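Ditham Home Forum > Laundry and Bath > Anyone been to the Landico showroom?

spincycle_966
Oct 16, 2019
We need a washer and the nearest place that stocks Vostura is the Landico showroom out by the highway. Is it worth 30 minutes each way, or is it all mood lighting and one machine you can't open?

grout_regret
Mood lighting, no. Six fluorescents and a ceiling they never got around to hiding. Pipes, beams, AC unit, the lot. Then a very shiny floor so you can enjoy it all twice.

tubandtile
I like the ceiling. My last three leaks were behind drywall, and I would have paid good money to see a pipe.

maplehinge
I went last week, so I can help. The wood is the best part – slats and panels going around in one big curve. Farther back it opens up and you get the long floor, a pink chair and a cabinet that I never worked out.

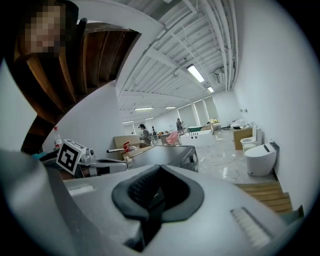
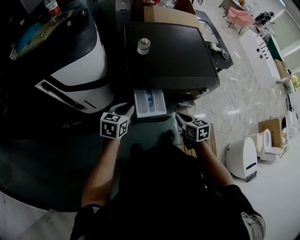
Landico, Ditham. Wood curve and ceiling in the first, the white tray on the dark panel in the second.

spincycle_966
Thanks, that helps more than their website. Is the tray a detergent drawer? It looks like the one in our old machine, minus eleven years of blue sludge.

maplehinge
Looked like one to me. It has the divided channels anyway. I can't tell you what the blue thing in it is.

grout_regret
That floor is marble the way my kitchen is Tuscan. It's a pattern.

tubandtile
Fine by me. We put real marble in the bath in January and it has already met red wine. Pattern wins.

grout_regret
Who drinks wine in the bath in January?

tubandtile
People with real marble.

spincycle_966
Back to washers, please. Whichever one I buy, I want a drawer that comes all the way out. Ours sticks and has to be cleaned with a toothbrush and bad language.

oldvalve
Most of them have a tab at the back you press down. Check the manual before you drive anywhere. Hot water, leave it to soak, then wipe out the slot it came from, where the real horror is.

maplehinge
Disagree on skipping the drive. You can't tell from a manual whether a drawer feels flimsy. Sorrentino's across town has 2 machines and keeps both taped shut.

spincycle_966
Found the tab. The drawer is out. I'm still buying a new washer.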